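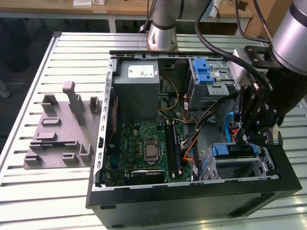
Last updated: January

Old desktop computers are awkward things to take apart, and the team at Kesten wanted a robot to learn the job from people. Bartosz Zawadzka guided the arm through 346 practice runs, then threw out 50 in which the fingers had slipped. The method trains on short stretches – a reach, a grip, a pull – and joins them up afterwards. Drive bays were the hardest part. Stanisława Górecki is now repeating the work at Dindley with 20 different cases.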